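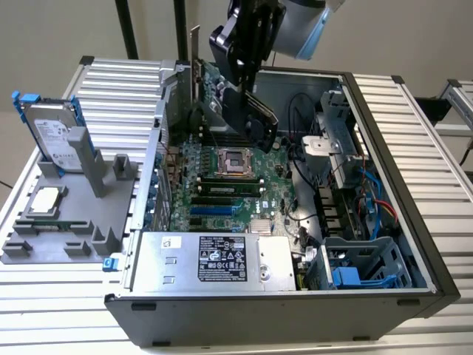
*Figure 4.1. An office computer on its side, with the side panel removed.*

# Chapter 4: Inside the Desktop Computer

In the first three chapters we looked at the computer from the outside: the screen, the keyboard, the cables on the back. Now we open it. Many students in Sistadham have told me that this is the chapter they were waiting for, and some have told me that they were afraid of it. Both feelings are normal. A desktop computer is built so that people can take parts out and put other parts in.

Before you start, shut the computer down, pull out the mains cable and press the power button once more. Lay the case on its side on a firm table with good light. You should now look down on the **motherboard**, the large flat board to which all other parts are connected. In the computer in our figures it is green and carries the name Dell.

The motherboard has one special place for the processor, called the **socket**. It has a metal frame which presses the processor down, and a lever which closes the frame. When the socket is empty you must not touch the contacts inside it. They are very fine, and a bent contact is difficult to repair. Gunhild Bech, who taught this course before me at Brøndum, let her students open and close the lever 30 times on an old board before they were allowed to hold a processor.

Close to the socket are the long, narrow **memory slots**. A memory module stands on its edge in the slot and has a small notch, so it fits in one direction only. Hold the module by its ends, keep it straight above the slot and compare the notch before you press. If it does not go in with even pressure, take it up again and turn it.
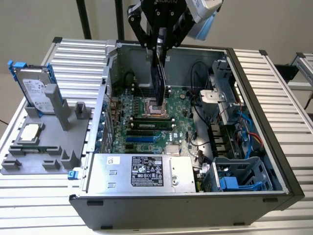
## 4.1 Putting the parts in order

A beginner often puts the parts wherever there is room on the table, and later must search for them. Use a tray with separate pockets instead. The processor lies flat in its own pocket, with the metal lid upwards. An expansion card is long and thin, and it is better to let it stand in a holder, where its edge does not rub against anything. Screws go in a small box with a cover.

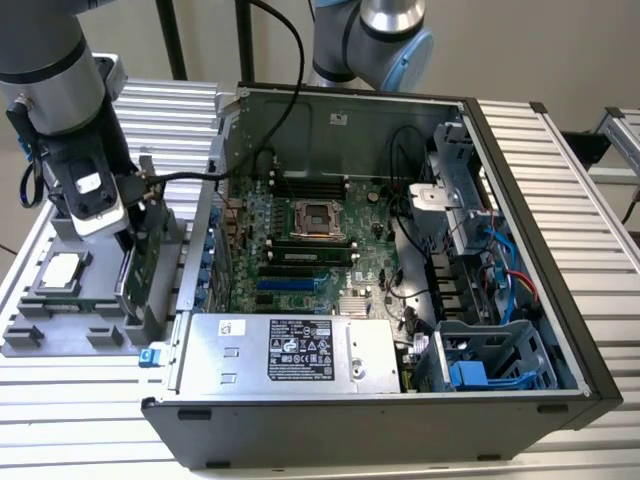
Keep the same order every time, also when you repair only one part. In the workshop at Fonuvport, Oluf Stougaard and I wrote the order on a sheet of paper beside the tray, and we used this sheet for 16 computers during one week in February. The last part on the list was the first to go back in.

The **power supply** is the closed metal box with a label full of marks and warnings. We do not open it in this course. It can hold a dangerous charge also after the cable is out, and a faulty one is replaced whole.

**Words to learn:** motherboard, socket, lever, slot, notch, expansion card, power supply.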